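Speaker notes: Sorting and Grouping with Small Blocks
Ingvild Fagerlund
Afternoon session, 37 minutes plus questions

Before starting: water, clicker, the bag of blocks on the front table. Ask the back row if they can hear me. Handout goes out at the end, otherwise people read ahead.

Opening

Say who I am and where I work. I design tabletop sorting sets at Kaller and before that I ran the play library in Fillen. The talk is about what people do with a small pile of shaped blocks when they are told to put together the ones that belong together. That is the whole instruction. I will keep coming back to it.

Ask the room: if I give you a handful of blocks in several colors and several shapes, what do you sort by first? Hands for color. Hands for shape. Wait for the hands. Most rooms go for color. Don't comment on it yet.

Part one: color and shape pull against each other

A set where every color has its own shape is easy. All the reds are one thing, all the blues are another, and sorting by either rule gives you the same piles. You learn very little from watching someone do it.

A set gets more useful when a color has two shapes in it. Now a green round piece could go with the other green piece or with another round piece of a different color. Both answers are fine. The person has to pick a rule and stay with it, and you can see them decide.

Our first Yilma set had the easy kind only. We sold it that way until February, when we changed the mix. Mention that the old sets still work and can be topped up with the new pieces. Somebody always asks.

Part two: the pair and the cluster

People don't always make neat piles. Given a board and some time, a lot of them push pieces up against each other. Two of one color go side by side and touch, and the next two get set down the same way. I call these pairs, and I treat them as a different thing from a pile. A pair has a left and a right. Once someone has made one pair with the cylinder on the left and the star on the right, watch whether the next pair repeats it.

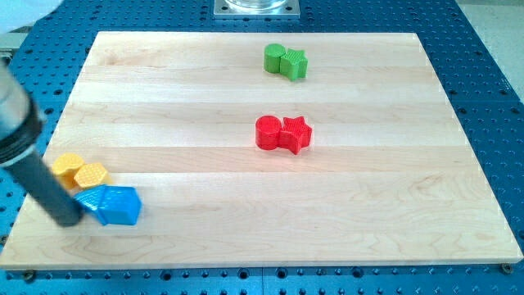

Repeating the order is a second rule on top of the color rule. Nothing in the instruction asks for it. When I score a layout I write down the grouping on one line and the order inside the group on another, so the two don't get mixed up.

Then there is the mixed cluster. Yellow hexagons and blue houses end up in one group on the left side of the board while red and green keep to themselves. You can read that two ways. One is that yellow and blue were meant as one group. The other is that they are two groups placed close together. From the layout alone I can't tell you which, and I score it as "close, unclear." Please don't force it into a box on the sheet. The sheet has a line for notes.

Pause here for questions if we are on time. If we are past the halfway point, go straight on.

Part three: shapes and surfaces

Cylinders stand up well and people like them. Stars take longer to place next to something because the points get in the way, and a star can be turned a little without anyone minding. Hexagons go flat side to flat side, and if you give people enough of them they start tiling and forget the sorting.

House shapes are the odd ones. They have a point, so people treat them as having a direction. Some stand them up like a real house and some lay them down with the roof off to one side. I don't score that, but I write it down.

Textured tops: ribs, fine stripes, dimples. A few people sort by feel once you point the texture out. Pass the bag around now and let them try it with their eyes shut. Keep talking while it goes around or the room gets loud.

Part four: the board under the blocks

Use a plain board in a pale color. Strong patterns give people lines to follow, and they will follow them. We tested a printed grid with the Drolero set and nearly everyone lined the pieces up with the grid and stopped grouping. A light wood board with quiet grain works well, and the colors are easy to tell apart on it.

Leave space. If the board is crowded you can't tell a group from a squeeze.

Closing

Handout: scoring sheet on the front, layout sketches on the back. We printed 1,000, so take a few for colleagues.

Questions. Likely ones: ages (see handout), price (send them to the Kaller table), whether the bag can be washed (yes, cold).

Collect the blocks before people leave. Check the side pockets of the bag.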